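Halter Teaching Kit: Set-Up Guide
Section 4. Recording demonstrations for drive removal

Read Section 3 first. If you skipped Section 3, the arm will let you know in its own way, usually at step 2.

4.1 Before you start

You will need the arm, the Halter handle, the foot pedal, and a desktop computer with its side panel off. The computer should be one you have no feelings about. Baltano ships its practice machines with the drive already in a carrier that slides; most office desktops are close enough, but check that the carrier has a latch you can work with one finger. One finger is more or less what the arm has.

1. Unplug the computer from the wall. Hold its power button for a few seconds afterward.
2. Set the chassis on its rubber mat so the drive bay faces the arm. Push it with your hand. If it moves, it will move more later.
3. Switch on the control cabinet and wait for the pendant to finish starting. Pressing things during this period does not help.
4. Plug the pedal into port B. Port A also fits. Port A is for the handle.
5. On the pendant, choose Teach > New Task and type a name. "Test" is taken. So is "test2".

CAUTION: Keep your free hand out of the chassis whenever the pedal is down. Sheet metal edges are sharp and the arm does not flinch on your behalf.

4.2 Choosing a teaching mode

Hand guiding means you hold the wrist and walk the arm through the job. It suits short moves and people who like to feel what they are doing. Its drawback is your forearm, which tends to end up between the wrist camera and the thing you are teaching.

Remote mode means you stand back and steer with the Halter handle, watching the wrist view on the monitor. It keeps your sleeves out of the recording and is the mode we recommend for anything inside a case. It takes an afternoon to stop steering backward.

Do not mix the two modes in one task. The software allows it. The software allows a lot of things.

4.3 Recording a demonstration (remote mode)

1. Press Home on the handle and let the arm settle.
2. Press the pedal once. The pendant beeps and recording begins.
3. Bring the gripper toward the drive carrier at an angle, finger leading. Straight-on approaches look tidier but hide the latch behind the gripper.
4. Stop short of the latch and pause for a second. The pause marks the end of the approach.
5. Press the latch with the tip of the finger. Press, do not poke.
6. Close on the carrier and draw it out along its own rails. If it binds, back off and come in again. Leave the mistake in; recoveries are worth having.
7. Set the carrier down in the tray.
8. Press the pedal again. Two beeps.
9. Choose Keep or Discard.

Note: Choose Discard if you dropped the drive, bumped the motherboard or forgot which way was up. Choose Keep if you were merely slow. Slow is fine. Most people are proudest of their fast ones, and those are generally the ones we ask them to redo.

4.4 How many to record

For a single chassis in a single position, record 40 kept demonstrations. Move the chassis a little after every few. Turn it slightly as well, and change the lighting if your room has blinds or a lamp you can reach.

The task file holds up to 2,000 demonstrations. Simone Vasconcelos at our Onville bench has filled one, and asks that we stop mentioning it as if it were a feature.

4.5 Checking the wrist view

Play back one recording in full before making the other 39. Look for the following:

The fingertip should stay visible all the way to the latch. If the gripper covers it, change your approach angle and start again.

Bright windows behind the chassis can wash out part of the view. This is acceptable as long as the carrier and latch are still easy to make out.

Loose cables should not cross the finger's path. Tie them back before recording, and use something other than the gripper to do it.

If playback shows error 28, the pedal was pressed twice in quick succession and you have a very short recording of nothing. Discard it. Error 89 is a full disk; see the Furnival storage notes in Section 9.

4.6 Finishing up

Lift the arm clear of the chassis before you leave the handle. Save the task, then save it again under a name you will recognize in August.

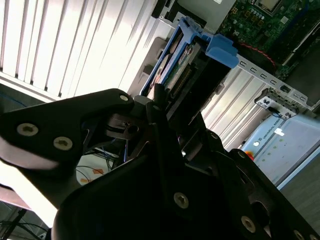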